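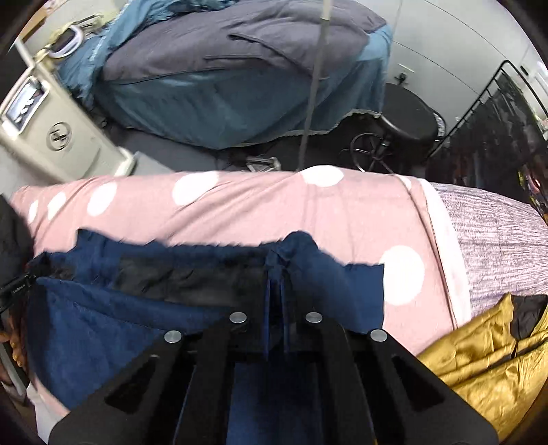

Prise du tissu bleu marine, posé sur le drap rose à pois blancs.

Fiche de contrôle sécurité – préhenseur à main, poste textile
Site Jekdale, chambre d'essai Moulin
Contrôle du 7 avril 2023, à la suite du signalement pour pincement et lâcher incomplet

Imprimer | Envoyer par e-mail

Rappel du défaut : à l'ouverture, la mâchoire est restée fermée sur un pli de couverture. L'opérateur a tiré à la main et s'est pincé l'index. Pas d'arrêt de travail. Le compteur indiquait 1 652 cycles.

1. Plaques et carters
Conforme. Pas de fissure ni d'arête vive sur les plaques noires. Fentes latérales nettoyées à la brosse sèche.

2. Visserie du dessus
À reprendre. Une vis tournait encore d'un quart de tour. Resserrée sur place, repère de peinture à refaire sur toutes.

3. Ouverture et fermeture à vide
Conforme, 7 essais.

4. Ouverture et fermeture sur tissu
Non conforme. Lâcher retardé 2 fois, sur textile pelucheux uniquement. Des fibres se logent au fond de la mâchoire et freinent le retour. Rien de tel sur coton lisse ou satin.

5. Garnitures de mâchoire
Non conforme. Usure irrégulière côté gauche. La notice Larus prévoit un remplacement à environ 780 cycles, il n'a pas été fait. Aucune trace au registre Keklow non plus.

6. Sangle et boucle
Conforme. La boucle s'ouvre d'une seule main, gants compris.

7. Arrêt et mise hors tension
Conforme, mais le bouton est dur. À comparer avec le second outil.

8. Zone de travail
Conforme avec réserve. Passage entre les deux lits à garder libre : tabouret noir à ranger contre le mur avant chaque série. Le tissu bleu du second lit descend presque jusqu'au sol, le relever si l'on doit passer de ce côté.

9. Consigne affichée
Absente. Texte à poser : « Mâchoire bloquée : couper l'alimentation, attendre le voyant éteint, dégager le tissu avec la spatule. Ne pas tirer, ne pas mettre les doigts. »

Décision
Outil retiré du service sur textile pelucheux jusqu'au changement des garnitures. Usage autorisé sur drap lisse, avec nettoyage de la mâchoire en fin de série. Garnitures commandées – délai non communiqué. Prochain contrôle complet en juillet.

0 commentaire | 2 partages

Ce site utilise des cookies pour mesurer sa fréquentation. Accepter | Refuser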